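I promised to write something on how we planned the money for our second robot arm. I am writing it as a thread, in small pieces, when I have a free moment. English is not my first language, so please be patient with me.

1/ We are a small lab with one arm, and the one arm is always busy. In January our head, Marlene Lavoie, told me that there is money for a second one, and that I should make the plan for it. I had never made such a plan before.

2/ My first mistake was to look at arms. I spent many evenings comparing reach, payload and repeatability. Then I made the full list of what must stand next to the arm before it can do one useful hour, and the arm became only one line in it.

3/ The list, in the order I wrote it: arm, gripper, spare fingertips, wrist camera, mounting plate, table, computer, emergency stop, cables, shipping, customs, training for the people, service after the warranty. I forgot the table in the first version. Marlene found this in one minute.

4/ We asked three suppliers for a quote: Diteck, Plekar and Skamham. Please ask all of them the same questions in the same document. I wrote three different emails, and I received three answers which I could not compare.

5/ So I wrote again, with one sheet. What is included? What is the delivery time after the order? Who pays if the controller must travel back? Until when is the price valid? Plekar gave us only 30 days on the price, and our purchasing office is not so fast.

6/ Diteck was the cheapest on the first page. On the second page the software license was yearly, and the gripper driver was an extra module. When I put it over the full life of the machine, they were the most expensive of the three.

7/ Skamham does not make the arm, they put the complete package together. You pay more for this. For a lab without a mechanical workshop I think it is correct to pay it, but I know that other people do not agree with me.

8/ A question I got by message: "Did you consider a used arm?" Yes. A company wanted to sell us one with an older controller. The price was very good. But they could not tell us for how long the spare parts would exist, and I did not want to explain this to Marlene later.

9/ About the gripper. We took the same simple parallel gripper that we have on the first arm. A hand with many fingers was on my wish list, and it cost almost the same as the arm. Our tasks are to pick up small objects and put them in a bin. Two fingers are enough for that.

10/ To have the same gripper on both arms is also good for the spare parts. We keep one drawer of fingertips and screws, and it serves both. This was maybe the best argument in my whole plan, and it took me one line to write.

11/ My colleague Aaliyah Lévesque works with the arm every day, so I asked her to write down everything that stops her. I expected to read about speed. She wrote about cables, about the time to put the objects back after each trial, and about the light in the room.

12/ From her notes I took 2 things directly into the budget: a cable guide for the wrist and a second set of objects. The objects are toys and plastic bins from a normal shop. They cost nearly nothing, but if they are not in the plan, somebody pays them from her own pocket and waits for the refund.
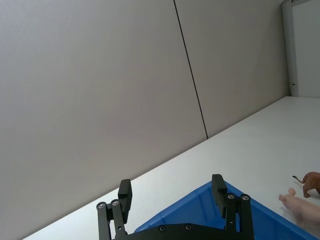

13/ The hours of people must be in the plan also. A person sits at the table for most of the session, places the toys, moves the bin, starts again. If you buy a second arm, you need a second person, or you have one arm that sleeps. I put these hours in the same table as the machine, and this changed the discussion very much.

14/ Our purchasing office uses a form called Malik, which was made for furniture and printers. It has one field for "annual cost" and it accepts one number. I attached a separate page with the costs for 7 years, and I wrote "see attachment" in the field. It came back. I wrote a number in the field and attached the page anyway. It passed.

15/ What I would do differently: I would ask about the power and the network in the room before anything else. The electrician had no free time before the delivery, and the visit was not in my budget. I moved the money from the reserve.

16/ Yes, please have a reserve, and please give it its own line. I had hidden mine inside "accessories" because I was afraid they would cut it. Marlene asked me why the accessories were so expensive, and I turned red. Now it is called reserve, and it is still there.

17/ We ordered from Skamham in the end. The delivery date has already moved once, by two weeks, and in their last email they write "we expect", so I do not celebrate yet.

18/ Some of you asked for my sheet with the questions for suppliers. I must first remove the prices, because the quotes are confidential. When it is clean I will put it under this post. If your lab has a similar sheet, I would like to see how you write the part about service after the warranty. Mine is still weak there.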